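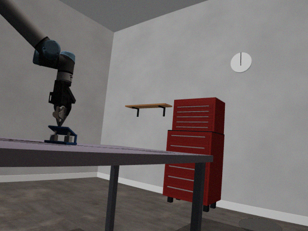

I get a lot of mail from people who've started recording demos for an arm in their garage or spare room, or in simulation on a laptop, and the questions are nearly always the same ones. So I've pulled my notes together into one page of tips. I do this most evenings after dinner and I've made every mistake in here at least once (the file naming one, more than once).

Start in the simulator

If you've got a decent model of your bench, record your first batch there. You'll be terrible at driving the arm for the first few evenings, and a bad run in sim costs you a reset key. I spent most of April doing nothing but practice inserts and I threw away every one of them. No regrets!

Keep your practice runs in a separate folder from the first day. I named mine "junk" and it made deleting it very easy.

Rehearse before you record

Do the move three times with recording off, every session, even if you did it yesterday. My hands forget overnight. Rainer Strobel, who got me into all this, does his rehearsals at half speed and then records at normal speed, and his runs are a lot smoother than mine, so maybe copy him instead.

Pick one grip and stick with it for the batch. If you grab the part from the side in one run and from the top in the next, the policy is going to try something in between, and in between is usually air. You can do a second batch with the other grip later. Label it.

Slow down near the part, not everywhere

I used to crawl through the whole episode because I was nervous. What I got was a policy that crawled too, and sat there thinking for ages in the middle of nowhere. Now I move at a comfortable pace across the open space and save the slow bit for the last inch or two over the fixture. Try not to stop dead while you decide what to do, either. If you catch yourself hovering, scrap the run and go again.

Move things between runs

This is the tip I'd put on a T-shirt. Shift your start pose a little every time. Shift the fixture too, if your task allows it, and turn it a few degrees now and then. I keep a little list of five fixture positions taped to the monitor and work down it, then start over with the arm coming in from somewhere else. Otherwise I get lazy and put everything back in the same spot, and I don't even notice I'm doing it.

For sim folks, it's tempting to let the randomizer do all of this for you. Go easy. I once cranked the ranges way up before bed and half the starting poses the next day had the elbow jammed against a limit. Look at a handful of starts by eye before you commit to a long session.

Change the lighting and the wall color as well if your cameras feed the model. Leave the furniture alone at first, and move that around once the basic task works.

Keep your fumbles (some of them)

If you miss, back off, line up again and get it, keep that run! Those are gold. The arm needs to see what getting out of trouble looks like. What you want to toss is the run where you missed and gave up, or the one where you bumped the fixture and got lucky. I put an "r" on the end of the name for a recovery run so I can find them again. In my current set of 288 there are a fair few r's, and Huiling Duan tells me I should be making more on purpose. She's probably right, it's just hard to fumble deliberately without looking like a bad actor.

Name your files like a grown-up

Task, batch, run number, grip. That's it. Put zeros in front of the run number so they sort properly. I have a drive with 920 episodes on it from my first setup, and a good chunk are called things like "new_final_ok" and I'm never going to open them again.

Write a line of notes per batch too. Mine are in a plain text file and say stuff like "gripper opened late, fixed after run 5" or "tired, check these." You'll thank yourself in a month.

Watch them back

Do it the next day, with coffee, at double speed. I look for:
long pauses
the gripper opening before the part is seated
runs that keep going after the task is finished
anything where the camera view is blocked at the important moment

Trim the dead time off the front and the end. I leave a short beat at the end so there's a clear finish, but not several seconds of an arm standing there.

Take breaks

I record for up to 3 hours and that is really too long, my wrist complains and the runs get sloppy. Bayu Yusof uses a kitchen timer and gets up when it dings, no matter what. I've tried it and I mostly ignore the ding. Still, if you only do one thing, stop after two bad runs in a row and go get a glass of water.

Back up

Two copies, one of them not in the same room. Do it before you train anything.

Readers have been asking about foot pedals for start and stop. I love mine and I'm writing that up next, including the one I stepped on with a bare foot. If you've rigged up something good from a sewing machine pedal, send me a note.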